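Plesgate Makers Board > Automation > Faults and safety
Thread: Uvent grip model let go of a full bowl

dunmore_k
Second drop this month. Our arm at the Omelstead kitchen let go of a bowl with 800 grams of rice in it, right over the prep counter. Log says grip confirmed. Uvent support says the policy was trained on plenty of bowls and we should "check lighting." I don't buy it. Has anyone had this looked at properly?

pan_handler
Same release here, no drops. 567 cycles since October. Are your pads clean? Ours got greasy and it slid all over the place.

dunmore_k
Pads were new that morning. And if a bit of grease is all it takes, why does the log still say confirmed? 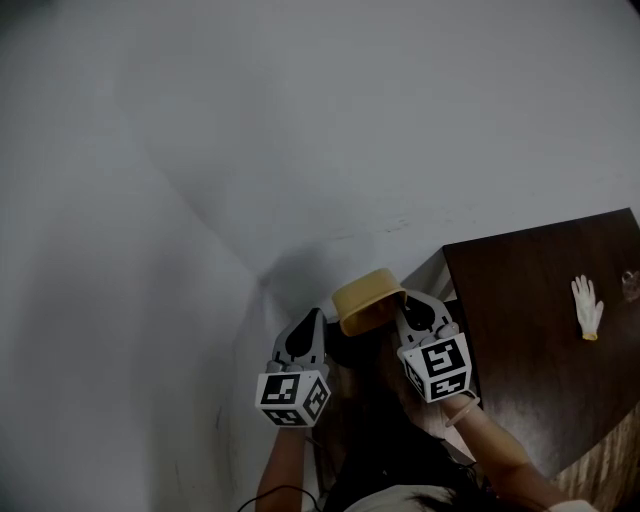

tallow9
My money is on the training sessions. We record our own with hand-held grippers, and people pick things up whichever way is easy. Look at the yellow bowl: upside down, one pad against the right side, the other on the lower left, nothing level about it. Fine with two human arms behind it. Now ask the model to carry rice that way. I'd want to know how many of Uvent's bowls were right way up with weight in them before I trusted "plenty."

pan_handler
That's a stretch. One odd grip doesn't ruin a whole set, and you want some variety in there. Plus his arm DID pick the bowl up. It let go later.

tallow9
Sure, variety. I asked them for a breakdown and got a brochure.

gritline
You're both guessing. On Pan controllers "grip confirmed" is checked once, at close, and never again during the move. Pull the finger gap for the whole move and see if it creeps — mine did, 2 mm before the drop.

dunmore_k
Didn't know it only checked once. That's a terrible thing to call confirmed. Will pull the trace tonight. Arm stays off over the counter until then, whatever support says.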